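A home-organizing open day sounded like a polite way to sell boxes, and I went along in December mostly to find out how soon the boxes would appear. Harkell, the small firm behind it, had taken over a house on Plomirach Lane and promised visitors a look at "a whole wardrobe sorted in real rooms." Entry was 11 dollars. Coffee was extra.

The boxes appeared in the hallway. They are called Brikel, they come in a set, and a set costs $183. I kept walking.

## The bedroom

Upstairs was better, I'll give them that. The clothes were on a bed, the way they are in most homes when laundry gets dealt with, and there were a lot of bright ones. The leaflet claims the average household owns 557 pieces of clothing. It doesn't say who did the counting or whether socks are in there.

The Harkell method, as printed on the same leaflet, is to fold everything into stacks by type before anything goes in a drawer. I do that already, badly, and I didn't pay for a leaflet.
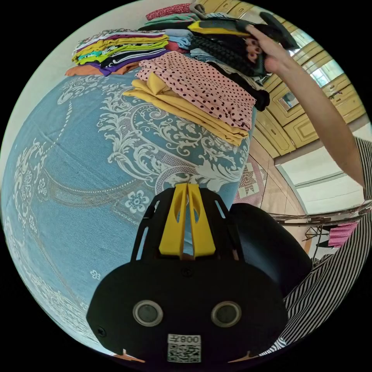
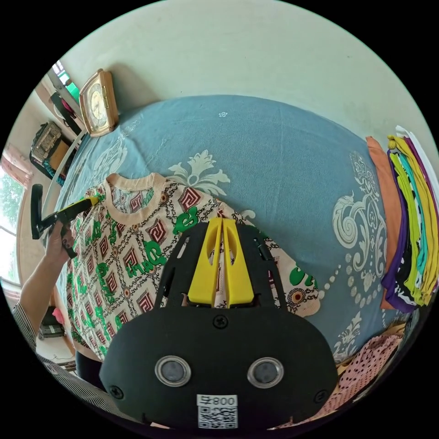 *Upstairs bedroom, Plomirach Lane: clothes on the blue patterned bedspread.*

My doubts are about the tall stack. T-shirts and tops look great piled up in lime, purple and orange, but ask for the one at the bottom and you'll be folding again by breakfast. The leaflet has nothing to say on this. The lower piles made more sense to me, even if I couldn't work out what the pale pink polka-dot piece had in common with the mustard one under it.

Knitwear gets a paragraph of its own: lay it flat, smooth it out, sleeves last. Fine. The patterned sweater with the green lettering was worth a second look, with its maroon and red diamonds and cream neck, and I'd want to keep something that loud flat too. Whether I'd give it half a bed every time is another matter.

## Was it worth it?

The talk in the kitchen, billed as the Kamolrat session after the folding course it borrows from, ran long and came back to the boxes 3 times before I stopped listening. My questions about small apartments got a smile and an order form.

I'd go again for the bedroom if they dropped the entry fee. Parking on the lane is terrible, so take the bus.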